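Trillow: save file will not load after chapter 11 (solved, mostly)
Posted by Hubert Egger, 1/12/23
30 comments

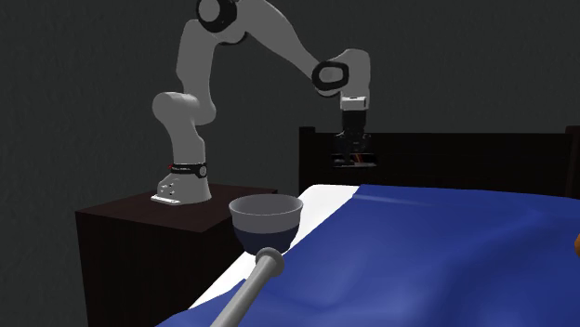 I keep this log in one place so that other players of Trillow can follow it. The problem is the following. I finish chapter 11, the game shows the small leaf in the corner for autosave, and I return to the main menu. When I choose Continue, the loading bar goes to the end and then the game closes without any message. New Game works normally. Chapter Select also works, but it starts the chapter without my items, so it does not help me much.

My system: desktop PC, Windows 10, game installed on the second drive, version from the Tendura launcher. No mods. I play with a controller, but I tested also with keyboard and it is the same.

What I tried first

Verified the files in the launcher. It found nothing wrong.

Updated the graphics driver and restarted. Same crash.

Switched off the overlay. Same crash, although the menu feels a little faster now.

Reinstalled the complete game to the first drive. This took more than 2 hours with my connection and changed nothing. Please do not begin with this step as I did.

Answer from Revdale support

They asked me for the log file and the save folder. I sent both. The next morning I received a polite reply from the support desk, saying that the save is not damaged, but it contains an item which the game cannot find any more. In my case it was the Brabec lantern, the one you get if you spare the ferryman. In the June patch this item was moved to another list, and old saves still look for it in the old place. It happens only if the lantern is equipped when the chapter ends. If it is in the bag, the game simply removes it.

This explains why my brother has no problem with the same version. He fought the ferryman.

What worked for me

1. Close the game and also the launcher. It must be closed in the tray too.
2. Switch off cloud saves for Trillow, otherwise the old file comes back.
3. Open the save folder and copy everything to a safe place.
4. Delete only the file with "auto" in the name. Leave the manual saves.
5. Start the game and load the last manual save. Mine was from the bridge, before the fight with the twins.
6. Take off the lantern before you do anything else, and save again in a new slot.
7. Play to the end of the chapter. Continue should work now.

I lost perhaps one evening of progress, which is acceptable. After this I switched the cloud on again and chose "keep local files" when it asked.

Still open

The lantern is gone from my collection page, and the achievement for it shows as locked. Support wrote that they will look at it for the next patch, but they gave no date. I have left the ticket open for this reason - if you have the same, please add your version number in the comments and say if you had a manual save or only the automatic one. For people with only the automatic save I do not have a solution yet.

Edit: one reader writes that the steps also work on the Linux version, but the save folder is hidden there, so you must first make hidden folders visible.

Shared 2 times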